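Pattern and Ornament, Handout 6: The Repeat
Instructor: Eirini Mavromatis

Welcome back, everyone, and thank you for the lovely sketchbooks, which I have been enjoying with my coffee all week. We spent last time on motifs, the single flower or leaf or bird, and now we get to the part I like best – what happens when you have to print that flower over and over until it covers a wall.

A repeat is the smallest piece of a design that can be laid edge to edge without a gap. In a straight match the same bit of pattern meets the seam at the same height on every strip. In a drop match each strip slides down, usually by half a repeat, so the eye has a harder time finding the rows. Drop matches waste more paper, and your paperhanger will remind you of it!

Scale comes next. A large bloom can look wonderful on the sample table and then feel bossy in a small hallway, so please pin your drawing up and walk to the far side of the room before you decide anything.

Ground color matters just as much. Dark grounds push pale petals forward, and light grounds let the outlines do the work.

For next time, read chapter 7 and draw one floral repeat in two sizes, using no more than six colors. Sunil Bepari has the tracing paper in room 221.
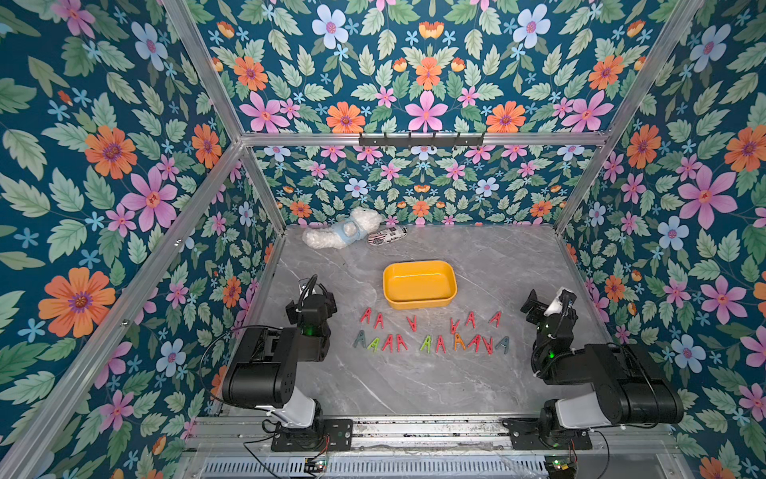

Fig. 1. Floral print on a deep teal ground, with the pattern at a smaller apparent scale on the lower back wall.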